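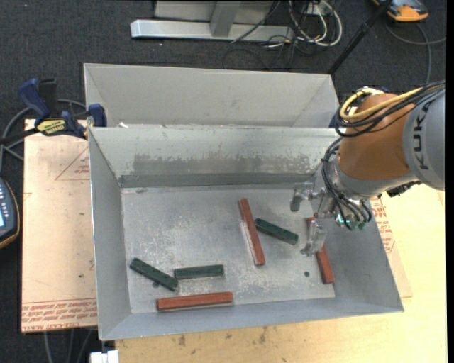

首页 访谈 车间 评论 来信 订阅

抓起来,放下,再抓起来
——与 Silvan Hofstetter 谈怎样给一台机器攒经验

2022年4月20日

Silvan Hofstetter 迟到了二十分钟,进门先道歉,理由是第400次。

我问什么第400次。他说今天早上的第400次抓取,机器夹着一根红条停在半空,既不放下也不报错,他只好站在旁边等它想明白。“它没想明白,”他说,“我按了停止。然后我得给这一次写个标签。你说写什么?成功?它确实夹住了。失败?它确实没放下。”

最后他写了“待定”。Jurnodex 的数据表里有一栏专门放“待定”,据他说是整张表里长得最快的一栏。

Jurnodex 在 Ralthorpe,从车站走过去要穿过一个卖二手叉车的院子。公司不大,做的事情用一句话能说完:教机械臂从料箱里把乱放的零件捡出来。用一句话能说完的事情往往要做很多年,Hofstetter 已经做了第四年。眼下这个项目叫 Senar,名字是谁起的、什么意思,我问了三个人,得到三个答案,其中一个是“好像是打印机的型号”。

设备在里间。一台 KUKA 的臂,手腕前面装一副两指夹爪,下面是灰色的铁皮料箱,箱子里扔着红的和绿的条子,红的长一点,绿的短一点。木台面,夹具,示教器,一地的线。我原以为会更干净些。

“来的人都这么以为,”他说,“上次有个投资人,站在门口看了一会儿,问我正式的实验室在哪儿。”

我们搬了两把椅子坐在外间,他泡了茶,茶杯上印着别家公司的名字。

我先问了一个外行问题:捡条子有什么难的?

“你伸手就捡了,所以觉得不难。你捡过多少年东西了?”他看了我一眼,大概在估计我的年龄。“条子躺在箱子中间,周围没东西,这种谁都会,写几行规则就行,二十年前就行。麻烦的是它斜靠在另一根上,或者贴着箱壁,夹爪的一根手指头要伸到条子和铁皮之间去,那条缝也就比手指头宽一点点。你差两毫米,手指就顶在箱壁上。差另外两毫米,就把条子往里一推,它滚一下,换个姿势躺着,像是故意的。”

所以要攒样本。Senar 的办法并不新鲜:让机器一遍遍去抓,每抓一次记一次,从哪个角度下去的,手指张多开,夹到的是哪儿,最后有没有拎起来。攒够了,拿去训练一个模型,让它看一眼箱子就能估出哪里下手把握大。听起来像是机器自己在学,人可以去喝茶。

“人是可以去喝茶,”Hofstetter 说,“茶刚倒上它就停了。”

最早一批数据完全是随机抓的。机器在箱子里随便选个位置、随便选个角度,往下伸,合上,抬起来。他们跑了1,360次。

“你猜成了多少次?”

我猜一百次。

“62。”他说这个数字的时候神情很平静,看得出已经讲过很多遍了。“其中还有几次我怀疑是条子自己卡在手指上跟着上来的,跟夹没关系。但是它上来了,按规则就算成功。我们的规则写的是:抬到规定高度,手指之间有东西。没写这东西愿不愿意。”

他的同事当时提议把那几次删掉。两个人争了一个下午。删掉的理由是这种抓法以后不会再有第二次,留着会教坏模型。不删的理由是,总共就成了那么几次,再删就没脸见人了。后来留下了。

我问教坏了没有。

“教坏了一点。有一阵子模型特别喜欢用指尖侧面去蹭条子,蹭得很有信心,给自己打的分很高。我们查了很久,以为是相机标定的问题,重新标定了两回。最后翻回去看,就是那几次。它从里面学到了一门手艺。”

他去续了水,回来接着讲示教。

随机抓太慢,第二批改成由人来教。人拿着示教器,把机械臂一点点挪到合适的位置,合爪,抬起,存一条。这样存下来的几乎都是成功的,一天下来手腕酸得拿不住筷子,但表格很好看。

“太好看了,”他说,“这就是问题。人不会去干蠢事。人一眼看过去,哪根最好拿就拿哪根,哪根压在底下就先不碰,等上面的拿走了再说。你教了它几百次,全是聪明的选择。它从来没见过什么叫不行。然后你让它自己上,它碰到一个没见过的情形,就拿出它见过的唯一一种态度:自信。”

“然后呢?”

“然后就往铁皮上撞。”

箱底确实刮花了,一道一道发白的印子。我没问哪道是什么时候留下的,他主动说他也不知道,他们接手这批箱子的时候就不是新的,但他不打算替谁辩护。

于是有了现在的第三种办法,人和机器掺着来。机器自己抓大部分,抓不动的时候人接过去示范一下,示范完还给它。难处在于什么叫“抓不动”。机器试一次不成,人要不要接手?试三次呢?接手太早,它永远看不到自己怎么把事情搞砸;接手太晚,一个上午就在看它推同一根绿条子。

“我们定的是五次,”Hofstetter 说,“没有什么道理。最早有人写了个五在代码里,后来没人改。有一次来了个学生,很认真地问我五是怎么推出来的,我说是经验。他记下来了。我到现在还有点过意不去。”

客户是 Kalniņš,做货架和金属件的。他们的要求写在一页纸上,前半页讲节拍,后半页讲不许把零件夹出印子。我问红条绿条跟客户的零件有什么关系,Hofstetter 说长短比例差不多,颜色是为了自己人看着方便,标注的时候喊一声“红的”,比喊“长的那种”快。

“客户第一次来看,很高兴,说这个颜色识别做得不错。我说谢谢,您的零件都是灰的。他就没那么高兴了。”

那颜色会不会让模型偷懒?我问。如果它靠颜色认条子,换成灰的岂不是全瞎了?

他点头,看上去对我的评价稍微提高了一点。给抓取模型的输入里没有颜色,只有深度,也就是每个点离相机多远。彩色画面另外存着,只给人看,谁要复查哪一次抓取就调出来看一眼。他说这个决定是一开始就定好的,讲得斩钉截铁;过了几分钟又承认,第一个月其实是忘了关的。那个月的数据后来全部重新导出了一遍,花了一个周末,谁的周末他没说。

说到标注,他的话明显多起来。

每一次抓取要有个结果。夹爪合到底,说明什么也没夹着,这个机器自己知道。夹爪停在半路,说明中间有东西,这个机器也知道。可是中间有东西也分很多种:夹着正中间,稳稳当当;夹着一头,另一头耷拉下来,一路转着圈过去;一次夹上来两根;夹住了一根,顺带把旁边那根挑出了箱子。

“两根的算什么?”他问我。我说算赚了。“客户说算失败,他们后面的工位一次只吃一根。我们原来记成成功,后来全改成失败。你想想,从模型那边看,它好好地干了几个星期,突然有一天,一大堆表扬都变成批评了。”

Senar 目前收进训练集的抓取有930条,这是去掉重复、去掉“待定”、去掉相机被人碰过的那几天以后剩下的。我说听着不多。他说对,跟那些动不动上百万的比起来,这点连零头都算不上。

“可这930条我差不多每条都认识。有一条是我生日那天抓的。有一条数据里能看到箱子位置偏了,那天夹具没拧紧,箱子自己往外走了一截。现在每天早上第一件事就是去拧那个夹具,比开机还早。”他停了一下,“我读了七年书,现在每天早上拧夹具。”

我问他觉得这工作闷不闷。

他想得比我预料的久。他说刚开始的时候闷,盯着一只手伸进箱子又缩回来,一天几百遍,下班闭上眼睛还是那只手。后来慢慢看出些门道。比如机器抓空以后,箱子里的局面会变,下一次抓要从一个它自己弄出来的乱局开始,所以一次失败并不孤立,前后几次得连着看。再比如早上和下午的数据不一样。他们查了温度,查了光线,最后发现是重新倒料的人不一样:上午倒料的那位喜欢把箱子晃一晃,条子摊得很平;下午那位一倒了事,全堆在一个角上。

“模型上午成绩好,下午成绩差,我们差点给它加一个时间的输入。要是真加了,它就会知道下午是不好的。这个认识倒也没错。”

后来怎么办呢?两个人的倒法都保留了。晃的人继续晃,不晃的人继续不晃,表上多了一栏,写是谁倒的。Hofstetter 说这是全表信息量最大的一栏,可惜不能拿去训练,因为客户工厂里倒料的是传送带。

贴边的条子是他这半年真正在啃的东西。箱壁往外斜,按说是帮忙的,手指有地方下;可是条子一旦平平地贴住箱壁根部,留给手指的空隙就只剩一点。人在示教的时候会耍个小花招,先用一根手指把条子往中间拨一下,再去夹。问题是数据表里没有“拨”这个动作,只有“抓”。人拨了一下,系统记了一条:抓取,失败。人再夹起来,又记一条:抓取,成功。

“所以在它看来,我先犯了个错误,然后改正了。其实我那一下拨得很漂亮。”

他们正在给“拨”单独开一个类别。听上去是添一栏的事,做起来要把以前所有由人接手的片段翻出来重看,分清哪些是有意拨的,哪些是手滑。他自己示教的那些,他有时也分不清。

“我看着自己的操作,心想,这人到底想干什么。”

六月要给 Kalniņš 做一次演示,箱子换成他们的,零件换成灰的,倒料不许晃。我问把握有多大。他把杯底的茶喝了,说模型给自己打的分很高。

我问那他给模型打多少分。

“待定。”

聊到这里,里间传来一声短促的提示音,他侧耳听了听,没动。我问是不是出事了。他说不是,那是箱子该重新倒料了,出事的时候是两声。过了一会儿又响了一下。他开始解释,说这也可能是两次一声,不一定是一次两声,说着说着站起来,拿上钥匙进去了。

我在外间坐了一阵。墙上的白板写着本周的事:补贴边样本,“拨”的定义(讨论),夹具,夹具,问 Kalniņš 要灰件的公差。右下角有人写了个五,旁边画了个问号。

他回来的时候袖口蹭了一块灰,坐下问我刚才讲到哪儿了。我说讲到把握。他说哦,那个已经讲完了,然后问我要不要自己试着教一次,反正人手不够。

我教了。示教器比看上去沉,按键的方向跟我脑子里的方向总是反的。我想往左,它往前;我想往下,它转手腕。我选了一根我认为最好拿的,挪了很久,合爪,抬起来,手指之间什么也没有。

“很好,”Hofstetter 在旁边说,一边往表里敲字,“这种我们正缺。”

他问我名字怎么拼,示教人那一栏要填。

相关文章
夹爪手指的磨损该由谁来记
一页纸的验收标准,两年的扯皮
深度相机装在哪儿:三个车间的三种办法
倒料也是一门手艺
读者来信:我们的“待定”比你们多
示教器使用半年记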